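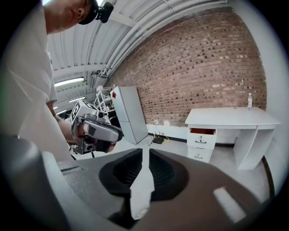

On Monday I finally started with the back room. I was putting it away since April, and every evening I found a good reason to do something else. My plan was simple: first the floor, then the drawers, and only at the end the walls.

The walls I will leave as they are. When we took this place, my sister wanted to paint the red brick white, so the room would feel bigger. I am happy that I said no. With the white cabinet, the white desk and the white ceiling there is enough light color already, and the brick makes it warm. It does collect dust, though. I go over it with a soft brush, from top to bottom, and after that I have to sweep again.

The floor took the most time, and it is all the fault of cables. In the corner there is a black box with a yellow cable, and I am always afraid to pull something important. This time I wrote small paper labels before I touched anything. It is slow work, but next time I will be thankful to myself.

Then the desk. It has two drawers with black handles, and I must confess that the upper one had become a place for everything without a home. I took out 51 pens and only three of them wrote well. There was also a receipt from Kiler for a lamp which we returned long ago.

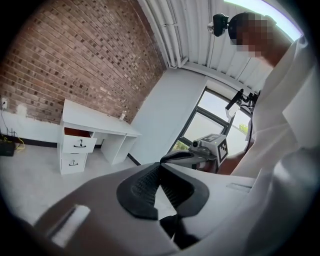

Liliana Marras wrote to me after my last post that I should never empty a drawer onto the desk, only into a box, and then give the box four days. What you did not go looking for in this time can leave the house. I tried it, and I think she is right, but I kept the old keys anyway.

The lower drawer has only paper in it, and I did not have the courage yet. I also want to move the desk a little to the side, to make it easier to reach the outlet when I clean. For this I need a second person and a free afternoon.

If you know a good way to keep long cables together without plastic ties, please write me. The ties always break in my hands.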